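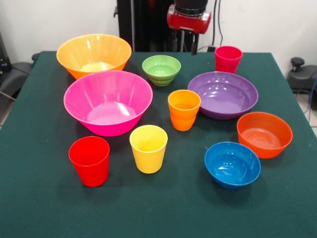
In Defense of the Bad Stack

Print | E-mail | 14 comments

I own too much plastic. Bowls, cups, the cheap bright stuff you buy for one picnic and then keep for the rest of your life. My friend Mayuree Ongart thinks I should get rid of most of it and buy one nice set in gray. I love Mayuree, but no! I want the hot-pink bowl. I want the orange one too, and the purple one that's so wide and shallow it's hopeless for soup (great for chips, though).

Where we really fight is over putting it all away. She's a sorter — bowls with bowls, cups with cups, everything in its own column like a store display. I'm a nester. Give me one big bowl and I'll see what goes in it. 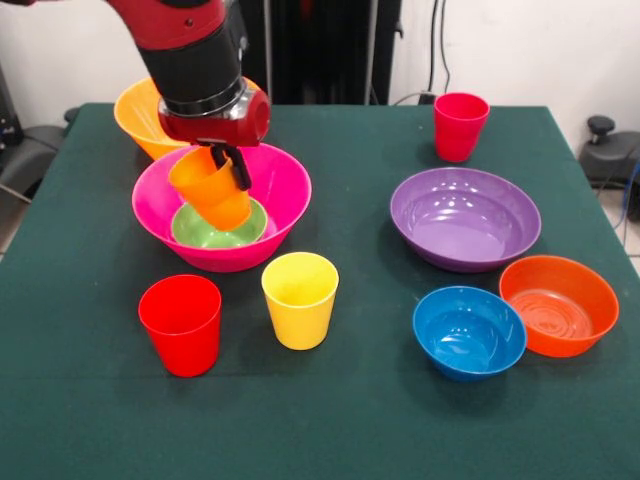

Small Things Go Inside Big Things

A little green bowl inside a big pink one is just good sense, and once it's in there you've still got a perfectly usable hole in the middle. So a cup goes in. My kitchen in Pinholm has 2 cabinets, and I'm not giving one of them to air.

Mayuree says my way falls over. Sure, sometimes it does! It's plastic, it bounces, you pick it up and start again. I'd much rather chase a yellow cup across the floor every June than own dishes I'm scared of. 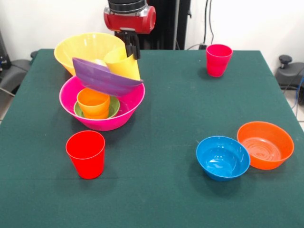 Purple on a slant, yellow bowl up top, orange cup tucked in the pink.

I'd shut the cabinet door on that gently and go to bed happy. Mayuree would have it all down again before breakfast, and she's welcome to, as long as she washes the chip bowl while she's there.

Share (70)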